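报名靠抽签的少年足球

六月一到，乌斯托镇的家长群就开始不安分。秋季少年足球联赛的报名窗口在早上六点打开，有人定了三个闹钟，有人让在夜班的丈夫从单位登录。到了六点二十，群里已经分成两拨：拿到名额的在问球袜买什么颜色，没拿到的在问规则是谁定的。

我对这套规则本来没有意见。镇上只有四块能用的场地，想踢球的孩子一年比一年多，总得有个办法。联赛去年引进了一套叫Rasutden的报名和分队系统，说明会上的说法是，它会根据年龄、住址、往年出勤和教练评语，把孩子分进“实力均衡的队伍”。听起来没什么可挑剔的，可我问过在场的几位家长，没有一位说得清“实力”两个字是怎么算出来的。

罗克珊娜·尤潘基有两个孩子在联赛里。老大九岁，去年在普拉塔德队踢左路，今年被分到镇子另一头的队，训练时间也换了。老二六岁，第一次报名，进了候补。“我写信去问，回信说系统综合考虑了多项因素，”她说，“我又写信问是哪几项，回信还是同一段话。”

她把两封回信转给了我，确实一字不差。

联赛的协调人阿尔明多·卡里略愿意见我，地点在球场边他那间小办公室。他做这份工作做了很多年，说话很快，对家长的抱怨不陌生。按他的讲法，以前的分队更糟：教练们晚上聚在一间屋子里，像挑西瓜一样挑孩子，谁家和教练熟，谁家孩子就进强队。“现在至少没有人能打招呼了。”

这话我只信一半。教练评语仍然是教练写的，仍然占着权重，占多少他不肯讲。以前的偏心摆在桌面上，输了的人知道该跟谁吵架；如今它被折算成一个分数，家长连吵架的对象都找不到。卡里略承认评语这一项“还可以再讨论”，至于什么时候讨论，他没有给日子。 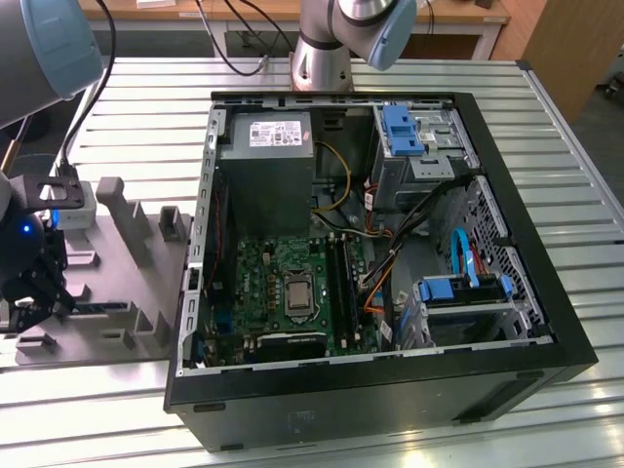

一台侧板已拆下的台式电脑主机，平放在工作台上

联赛手里最爱引用的数字是127，即去年秋季注册的孩子人数，比前一年多。宣传单上把它印得很大。我想知道的是另一个数字：赛季结束时还在踢的有多少。卡里略说出勤记录由各队自己保管，没有汇总过。一套号称参考“往年出勤”的系统，背后的出勤数据散在各个教练的本子里，这件事他似乎并不觉得别扭。

在场边站久了，能看出些门道。沙古夫塔·奥拉克扎伊带的是低龄组，每次训练九十分钟，对六七岁的孩子来说太长了，后半段总有几个蹲在边线拔草。她想改成一小时，多出来的时间让给候补的孩子用。建议交上去两回，答复是场地时段已经在系统里锁定，赛季中途不能动。

“草地又没锁，”她说，“人也在这儿。”

她的队去年只赢了一场。按“实力均衡”的原则，今年理应好一些，可开季前的热身赛又是大比分落后。她倒不太在意比分，在意的是有两个孩子的家离场地太远，来了两次就不来了。系统参考住址这一条，在她的队里看不出来。

也有人对新办法满意。福齐娅·哈什米的女儿从前年年坐板凳，去年换了队，每场都上，还当过一次守门员。她劝我不要只听抱怨的人说话。我觉得这个提醒公道，于是多找了几位家长。他们的满意大多和系统无关：教练换得好，队友合得来，训练场离超市近。问到分队办法，多数人耸耸肩。

邻镇乌苏加的做法笨得多。低龄组不分强弱，按学校就近编队，踢到一半比分太悬殊，两边教练就互换几个孩子接着踢。没有积分榜，也没有候补，人多了就把场地横过来，一块当两块用。那边也有毛病，家长嫌不正规，稍大一点又踢得好的孩子往往跑去别处。不过我去看的那个下午，蹲着拔草的孩子要少一些。

把乌苏加的办法照搬过来未必行得通，卡里略也是这么说的，理由是保险和裁判排班。保险条款我要来看了，里面没有一条禁止孩子中途换队。裁判排班他说得有道理，低龄组到底需不需要正式裁判，则是另一回事。

我没有看到任何证据说明新系统比从前那间屋子更公平，也没有看到它更不公平，能拿来比较的东西联赛从来没有留下。要弄清楚并不难：公布各项权重，把教练本子上的出勤抄到一张表里，赛季末问一问退出的孩子为什么退出。这些都不需要再买一套软件。

尤潘基的老二还在候补名单上。她每隔几天登录一次，页面上的名次有时往前，有时往后。往后的那一回，她又写了一封信去问。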